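Flomeo Flip-Lid Keeper Box, Pink

Item 2546
From the Flomeo desk and drawer range, sold by Halvorsen Home, Bandthorpe

If you have ever gone hunting for a spare button at breakfast time and come up with a handful of paper clips, hair ties and one lonely earring back, you will understand why we are so fond of these little boxes. We have carried the Flomeo range for four years now, and the pink Keeper is the one customers come back for (usually because somebody else in the house has walked off with the first one!). It is a simple plastic box with an attached lid and a catch at the front, and it will sit quite happily on a desk, a sewing table, a bathroom shelf or in the bottom of a tote bag.

The lid is our favorite part. It is a paler, see-through sort of pink, so you get a hint of what you've put away before you open it up, and it stays joined to the base, which means there is no separate lid to go rolling under the sofa. Flip it back and you have both hands free to sort through your beads or stamps or whatever it is you are putting in order that day.

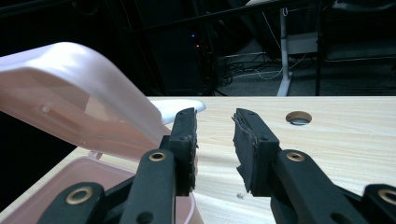

Flomeo Keeper in pink, lid flipped back, on a pale wood-grain tabletop.

The catch is a white tab on the edge of the lid. Press it down until you feel it click and the box is shut; lift it with a thumb to open. It is a little stiff for the first few days and then it eases up nicely. People with sore hands have told us they manage it well once it has been worked in, but do write to us before ordering if you are unsure and we will gladly talk it over with you.

What goes in it

Mamta Nishad, who looks after our sewing and craft shelves, keeps bobbins in one and the good needles in another. We have also heard from customers who use theirs for guitar picks, seed packets folded in half, hearing aid batteries, doll shoes and foreign coins left over from trips. It is a dry-goods box, so please don't trust it with soup or anything else that could leak out into your bag.

Details

Color: pink base, translucent pale-pink lid, white tab
Material: plastic
Lid: attached, flip-up
Price: $4 each
Also in the range: the Notau drawer tray, item 23, which is a handy companion if you keep several boxes together

Care

Wash by hand in warm water with a drop of dish soap, and dry it with a soft cloth, paying a bit of attention to the lid, which is glossy and will show water spots if you leave it to drain. Please keep it out of the dishwasher and off the radiator. Nail polish remover will cloud the plastic, and we are sorry to say there is no getting it clear again.

Ordering

Orders placed before 11 in the morning go out the same day. Pink is in stock now, and the next delivery from Flomeo is due in September. If you would like a larger number for a classroom or a craft group, send us a note with the item number and we will set them aside for you.

Page updated 20 Aug 2020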